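Workshop tips: Living with a sorting arm on the bench
Posted 13th September by the Kulau bench team
152 shares | 17 comments

We've had robot arms sorting drink empties and leftovers at our Kudstead workshop since March, and I'm still excited about it! The job everyone used to dodge at the end of a shift has turned into the one people wander over to watch. It did change how we set up the bench, though, so I've been collecting tips.

Go easy on the grip with soft plastic. We started with far too much squeeze, and a capped bottle that's still full pushes back in a way an open one doesn't. Ribbed finger pads let you turn the force down a lot.

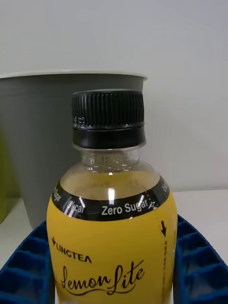 Lemon Lite between the blue fingers, gray bin behind.

Mark your spots with colored tape. Short strips are plenty, and they peel up cleanly when you change your mind (we changed ours all summer). Pick bins in two colors people can name out loud, so whoever is running the station can say "green one" and be understood across the room.

Mix up how you put things down, too. Stand the bottles, lay a can on its side at a slant, and leave space between them for the fingers to open.

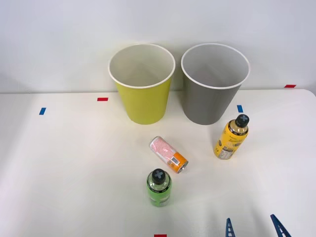
Boateng wrote in to say the arms were the easy part at their shop, and the harder thing was agreeing who gets the spare half hour. They give it to whoever used to do the sorting, for learning the controls.

I love that, and we're copying it. Put the training time on the schedule before the arms arrive, and wipe the finger pads at every shift change.

176 likes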